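Print this page | E-mail this page

Brotham Play Kitchen: Set-up Guide
Section 3: Laying out the tabletop and looking after the soft pieces

November 17, 2022
By Ishbel Gourlay

This section covers setting out the tabletop pieces, checking and cleaning the soft food, and putting everything away. Unpacking and the parts list are in Section 2. If you have the smaller Zestitz travel tray, skip to Section 5, as the layout differs.

Before you start

You will need a clear white or light-coloured table, a dry lint-free cloth, a damp cloth and a soft clothes brush. Allow roughly 36 minutes the first time. Later on it goes a good deal faster.

CAUTION: Toy food looks like real food to a small child. Keep the set away from any table where meals are served, and do not store it in a kitchen cupboard.

CAUTION: The toaster oven is a play piece. Never put real food in it.

3.1 Preparing the table

1. Wipe the table with the damp cloth and let it dry fully. Soft pieces pick up marks from a wet surface and the red ones show it most.

2. If your table has fixing holes in the top, leave them uncovered where you can. Pieces placed over a hole tend to rock, the mugs especially.

3. Decide which side the children will stand at. All directions below are given from that side.

3.2 Sorting the soft food

Take the food pieces out of the bag and sort them into soft and hard before anything goes on a plate. The ketchup bottle belongs with the soft pieces. It is flat, so lay it down. It isn't meant to stand on its base and will fold over if you try.

4. Lay the bottle on the bare table with the main label facing up. Both the neck label and the main label should be on the same side as you look at it.

5. Put one strawberry near it. It makes a useful size check if you are mixing pieces from more than one set, and the two reds should be close enough to look right together. 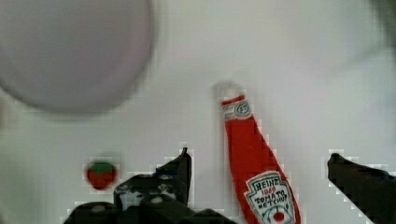

Fig. 3a. Ketchup bottle label side up, with a small strawberry.

6. Look at the pale cap. It shows up poorly against a white table, so run a finger along its edge and feel for loose threads.

NOTE: Some older sets were packed with a plain bottle that has no neck label. Everything in this section applies to it as well, except step 9.

3.3 Checking the fabric and seams

Do this check each time the set comes out. It takes a minute or two and catches most problems while they can still be mended.

7. Place the bottle over the large grey plate. The plain surface makes stray fibres easier to see than a white table does.

8. Run your thumb down the red fabric between the two labels. A seam should feel firm along its whole length. A few short fibres standing up at the edge are normal wear. Pick off any lint with your fingers and do not use sticky tape, which lifts the nap.
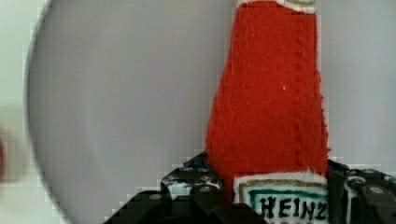
Fig. 3b. Red fabric between the neck label and main label. Look for lint and for frayed fibres at the edges.

9. Check the border of each label. If a corner lifts when you rub it, stitch it down with white thread before the piece goes back into use. Three or four small stitches are enough.

10. If you find an open seam, take the piece out of the set. Filling is a choking hazard for children under 3.

CAUTION: Do not glue a label or a seam. Glue dries hard and leaves a sharp edge under the fabric.

Brushing. Use the clothes brush lightly and in one direction, from the neck to the base. Dark streaks in the red are often only the fibres lying different ways and will brush out. If they stay, dab with the damp cloth and leave the piece flat overnight. Do not wring it. Do not put it in a tumble dryer.

3.4 Placing the bottle and plate

The plate is the starting point for the layout. Everything else is placed by reference to it, so get this right before you go on.

11. Put the plate towards the back of the table, a little off centre if you have the colander as well.

12. Lay the bottle on the plate, label up and at a slant. The base can run out past the rim on to the table. A child can then get hold of the end without tipping the plate.
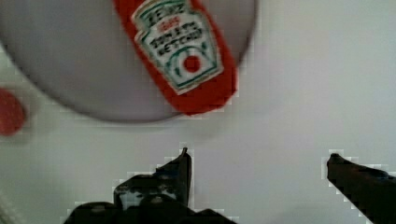
Fig. 3c. Bottle laid diagonally, with its base over the rim.

13. Press gently on the middle of the bottle. If the plate slides, wipe the underside with the damp cloth, dry it and try again.

NOTE: Bijan Parsa, who tested the layout for us with two nursery groups, suggests leaving the plate clear of other food at first. Children who were given a full plate tended to empty it straight on to the floor.

3.5 Adding the rest of the pieces

With the plate settled, work outwards. There is no single correct layout, but the one we recommend keeps the larger items apart so that two or three children can play without reaching across each other.

14. Colander and pan to the left, with the spatula laid across the pan. Put the toaster oven on the right, door side clear.

15. Orange half and light blue cup between the plate and the oven.

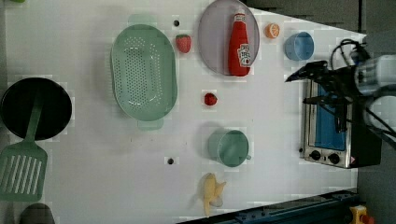

16. Strawberries go wherever there is a gap. We usually put one beside the colander, as washing fruit is the first game most children start, and the other in the middle of the table within reach of everyone.

17. Mug and banana come last, nearest the front. Open the banana peel out flat so that it can be picked up by the middle.

18. Stand back and check that nothing is close enough to the edge to be knocked off by a sleeve. Move the pan in if its handle overhangs.

If you are short of space, leave out the colander before anything else. It takes up more room than any other piece except the plate.

3.6 Putting away

19. Hard pieces first, into the bottom of the box. The mug and cup can go inside the colander.

20. Plate on top, face up, with the soft bottle laid flat on it. Do not fold the bottle at the neck.

21. Small fruit in the drawstring bag. Tie the bag and count the strawberries before you close the lid, as they roll.

Keep the box somewhere dry. If the soft pieces smell musty after a long time in storage, air them for a day before use.

Replacement pieces can be ordered from the Wamard parts desk. Quote part 153 for the drawstring bag. Orders placed in December may take longer than usual. Corrections to this section should go to Nima Mirzaei.

Print this page | E-mail this page

Related sections
Section 2: Unpacking and parts list
Section 4: Cleaning the hard pieces
Section 5: Zestitz travel tray
Mending felt and fleece toys, by Ruba Harb
Yoo storage boxes: which size to choose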